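**Cumau hand kit review: where we've got to**

Progress note for Thomas, 20/07/2024

Hello Thomas! You asked for a proper update before the next payment goes out, so I've put the kettle on and I'm going to try to get everything into one go.

Quick reminder of what you're paying for: Perkport want to know if the Cumau two-handed kit is worth offering to small gift-packing firms, the sort who make up hampers and can't justify a full packing line. We said we'd run it at Dedham with ordinary goods and tell you what it's like to live with.

**What's done**

The kit is set up and both hands are calibrated. The manual is decent on the wiring and hopeless on the software (the chapter on finger limits refers you to an appendix that isn't in my copy). I rang their support line, got a nice chap who emailed me the missing pages the same afternoon, and that's been typical of them. Good people, scruffy paperwork.

We've logged 736 pick attempts so far. I'm keeping the full results for the final report, as I changed the grip settings part way through and I'd like to separate the before and after properly. What I can say is that stiff boxes are easy going and anything with a shiny wrapper is a pain. The camera software loses its edges when the light catches the foil, and then the hand closes a bit to one side. Turning the lamps down helped a lot.

Soft toys are my favourite part of the job! The fingers cope nicely with a squashy body, but the software is fussy about where it thinks the middle is, so a toy lying on its side gets a different grip nearly every time.

**What's slipped**

The changeover test. I'd planned to time how long it takes a newcomer to teach the kit a fresh item, and I need 2 people who haven't touched it before. One has said yes. I've also had 107 attempts spoiled by a logging fault, all of them left out of the figure I gave you further up. The fault is fixed and I'll rerun those.

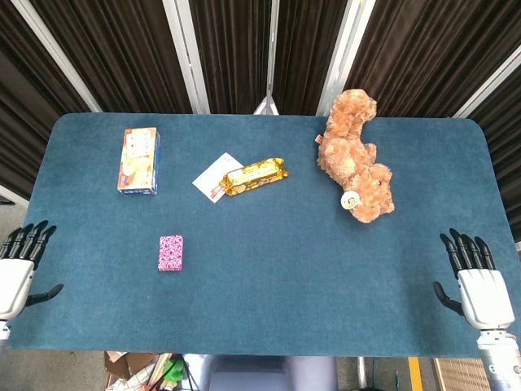
**Yamuna Achari**
*Trials lead, Dedham*

The felt mat has been a good buy, by the way. It's got a bit of fuzz to it and I much prefer it to a bare tabletop for this sort of work. The goods list still has the biscuits, the gold-wrapped roll, the teddy and the little pink patterned box on it, and I'd like to add something in a glass jar if you're happy for me to go there.

**Money and next steps**

I've got 35 hours left in the budget. Most of that goes on the reruns and the changeover test, and the rest on writing up. I won't need any more for equipment unless a fingertip pad wears through, in which case I'll ask first.

Two things I need from you, please: a yes or no on the glass jar, and the name of whoever at Perkport will read the support contract. There's a clause about spare thumbs that I don't much like, and I'd sooner talk it over with them before it goes in the report. The final version will be with you in November.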